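About Stadstead

We're a small outfit. Two rooms over a tile shop, plus the shared kitchen. We show robots how to do everyday jobs, by hand mostly. Folding, sorting, putting lids on things. Somebody holds the gripper, does the task, does it again. And again. The arm learns from that.

Started out in September with one bench and a borrowed desk. Fluso came first, our hand-held kit. Pick it up, squeeze, go. No arm needed on site, so we can work in a customer's own kitchen or packing room without shifting the furniture.

Sopacua is the other half. Remote control, person at one end, arm at the other. Slower to set up, and tiring, so shifts on it are short. We use it for heavier stuff and anywhere you wouldn't want your fingers.
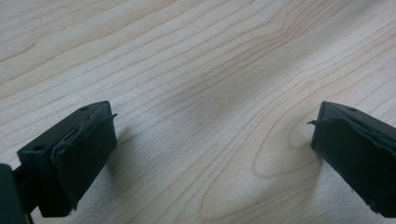

Biggest job so far is Rudach, 468 tasks on the list, all shown by people. Pegs, cutlery, socks, bottle tops. Some took an afternoon to get right. The socks are still going on, dont ask when they finish.

How we work: you send us the task, written down or just a video off your phone. We try it ourselves first. Then up to 6 people have a go each, left handers too, becuase everyone picks up a cup differently and the robot should see that. Bad goes get kept and marked as bad. You get the lot.

No experience needed to join us. Steady hands help, patience helps more. Training is 2 days, paid, and you'll be on real tasks by the second afternoon. Tea provided, bring your own mug.

Visits by arrangement, ring the top bell. Office shut from 24 Dec 2018, back in the new year. Emails will get read, slowly.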